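Switching from coffee to tea, nine months in

14/03/2021

I gave up coffee last June. I had been drinking it since college and was up to a full pot before lunch. My sleep was bad and my stomach was worse. My doctor suggested cutting back, and I am not good at cutting back, so I stopped.

The first week was headaches. I went to bed early and was short with people on the phone. By the second week the headaches were gone and I missed the routine more than the coffee.

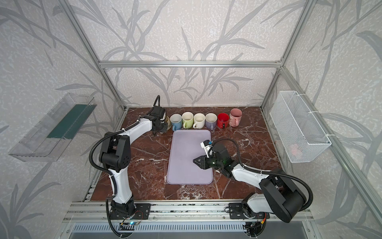
Food & Drink

My neighbor Cherry Mae Javier drinks black tea all day and gave me a bag of loose leaf to try. I made it badly. I used boiling water, left the leaves in for the length of a phone call, and got something that tasted like a fence. She told me to set a timer. I now steep black tea for four minutes and green tea for 2, and I let the kettle sit before I pour it on the green.

I weighed the leaves for a while and then quit. A heaped teaspoon per cup is close enough for me. A pot is worth the trouble if more than one person is drinking. 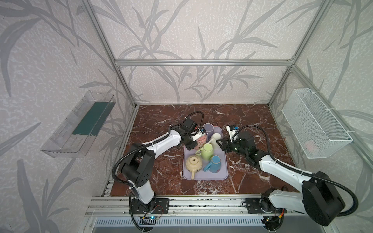
Teapot and cups on a lavender tray.

Cost was a surprise. I had figured tea would be cheaper, and it is if you buy plain tea. I then found the expensive shelf. There is a shop near my sister's place called Diler that sells oolong in small tins, and I spent more there in one visit than I used to spend on coffee in a month. I have gone back to the plain stuff for weekdays.

Water matters too. Ours is hard and leaves a film on top of black tea. A pitcher filter fixed most of it.
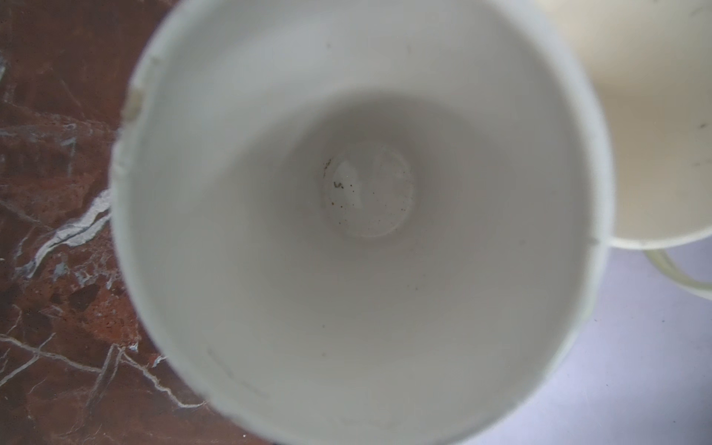 Looking down into a white cup.

I still get caffeine, just less of it. I sleep through most nights. My stomach settled down by the fall. I had one cup of coffee at a wedding and was awake until three, so I won't be doing that again.
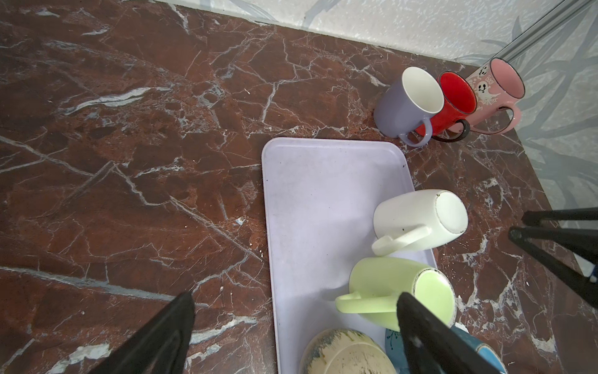

Herbal tea is the part I haven't figured out. Peppermint is fine after dinner, chamomile tastes like hay to me, and rooibos I keep buying and not finishing. I drink all of these from a mug, and I like a white interior like the one in the lavender-gray mug, where I can judge the color as it steeps. A red interior like its neighbor's makes that harder. Next I want to try making chai from whole spices. If you have a recipe that isn't too sweet, leave it in the comments.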